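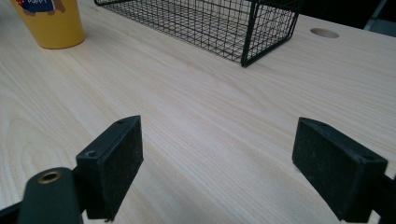

家居笔记 > 收纳 > 桌面 > 铁丝网篮整理浅色木桌

先说要点,赶时间的看这段就行:桌面先清空,擦顺纹,篮子垫脚,东西分类进篮,每周六倒一次。完。

下面是细的。

要准备的
黑色铁丝网篮一个,长方形,网眼小一点的好,大网眼漏笔。软布两块。中性清洁剂几滴。毛毡脚垫一小张,自己剪。硬纸板一块,旧鞋盒就行。定时器,手机也可以。

第一步 清桌
全部拿下来,放地上、放床上都行,别在桌上挪来挪去。定时15分钟。到点就停,没分完的先装一个袋子里,回头再说。我以前老是边擦边看旧信,一个下午就没了。

第二步 擦木头
浅色木桌,哑光面,最怕两样:水渍,还有深色的东西拖来拖去留的印子。布拧干,要很干。顺着木纹走,别画圈。清洁剂滴布上,不要直接滴桌上。擦完换干布再来一遍。
笔印先用橡皮轻轻试,角落试,没问题再擦中间。别上百洁布!哑光面磨了会发亮,一块亮一块不亮,救不回来的。我在Plakholm住的时候那张桌子就是这么毁的。

第三步 处理篮子
铁丝篮买回来先摸一圈底边。有毛刺的用细砂纸带几下,主要是焊点和四个角。然后贴毛毡,底下框条上贴6小块:四角各一块,两条长边中间各一块。毛毡剪窄点,别比铁丝宽太多,不然露出来难看,还粘灰。
贴之前铁丝要擦干净,有油粘不住。贴好压一会,放一晚上在用。

第四步 垫底
硬纸板按篮底内尺寸剪,每边收进去一点点,好拿。回形针、橡皮这种小东西不垫会卡网眼里。想好看的包一层布。我没包。

第五步 分类
只分三堆:
天天用的:笔、剪刀、便签、充电线。进篮。
一周用一两次的:胶带、订书机、计算器。进抽屉。
其它:出这个房间。
篮子装到七成就停,堆尖了你一定不会去翻下面。线先绕好,用扎带,铁丝网特别容易勾线头。

用小纸盒在篮子里隔一下,药盒、茶叶盒都合适。高的放后面,矮的放前面。纸片文件不要平铺在底上,竖着靠长边放。

第六步 摆哪
长边跟桌子后沿平行最省地方。也可以斜着放,拿东西顺手,就是占地。离桌边留一个手掌,胳膊肘不会扫到。前面那块桌面空出来,写字用。空着就让它空着,别又放杯子。

挪篮子要两手提起来,别推。贴了毡也别推,底下夹一粒沙子照样划。

以后怎么保持
周六早上,篮子整个拿起来倒在毛巾上,扔该扔的,篮子用干刷子刷一遍网眼(旧牙刷最好用),桌面顺手擦一下。毛毡脏了就换,不用等它掉。

几个老被问的
能放厨房吗?能,不过水多,白漆桌还好,木桌我不建议,铁丝涂层破了会锈,锈水渗到浅色木头里很难弄。
篮子歪了?放平,按翘起来的对角,慢慢压,别用锤子。
要不要买盖子?不用,盖上就不会打开了。
能不能叠两个?矮的可以,底下那个放少用的。Despina Makris来信说她叠了三个,倒过一次,现在叠两个。

桌面上油的事下次单写,Loukia Kontogiannis那边还在试两种腊,等她有结果。

联系我们:Orkero 家居笔记编辑部 | © Orkero 版权所有 | 返回顶部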